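Snack Wrappers, Parts Bins and Other Things I Sorted Out in the Kitchen

Posted 07/03/2026

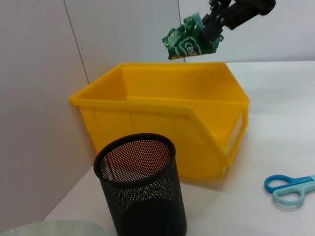
Green snack wrapper, yellow bin.

I love those plastic stackable bins, the open-fronted kind you see in workshops with screws in them. I bought my first ones for the garage and within a week half of them had moved into the kitchen (sorry, drill bits). They wipe clean, they don't mind being knocked around, and the bright colors mean even a sleepy teenager can find the right one before school.

My pantry used to be a deep dark cupboard where granola bars went to die. I emptied the whole thing onto the table on a rainy afternoon in April and found a bag of lentils older than my dishwasher! So now I do it by bin. One for bars and crackers, one for baking bits like vanilla and sprinkles, one for packets of soup and gravy. When a bin is full, I don't buy any more of that thing until there's room again. It has cut my grocery bill more than any coupon ever did.

Take snacks out of the big cardboard box as soon as you get home. The box hides how many are left, and in my house an empty box will sit on a shelf for a month looking perfectly full.

Wrappers are the other half of the problem. We had them down the couch, in coat pockets, in the cup holders of the car. My friend Shirley told me to put a small open bin wherever people eat and forget about lids, and she was right. A lid is one step too many for a kid with a game controller in his hand. Ours gets tipped into the kitchen trash every night after supper.

If a bin gets that sticky feel, fill the sink with warm water and a good squirt of dish soap and let it soak while you have your coffee. Then go into the corners with an old toothbrush. For stains I make a paste of baking soda and a little water and leave it on for 49 minutes — I know, but that's one episode of my show. Rinse it well and stand it upside down on a towel. I wouldn't put mine in the dishwasher. I tried it with a cheap one and it came out shaped like a potato chip.

Sticker labels peel off in no time once you start washing things. I use masking tape and a marker and just write a new one when the old one looks sad. Aaliyah next door uses luggage tags tied on with string, and hers look a lot nicer than mine.

One more for the crumb people: a dry pastry brush is wonderful for getting cracker dust out of a shelf corner. Keep it separate from the one you use for egg wash!

Next time I'm tackling the drawer under the oven. I haven't opened it all the way in 2 years, so send snacks.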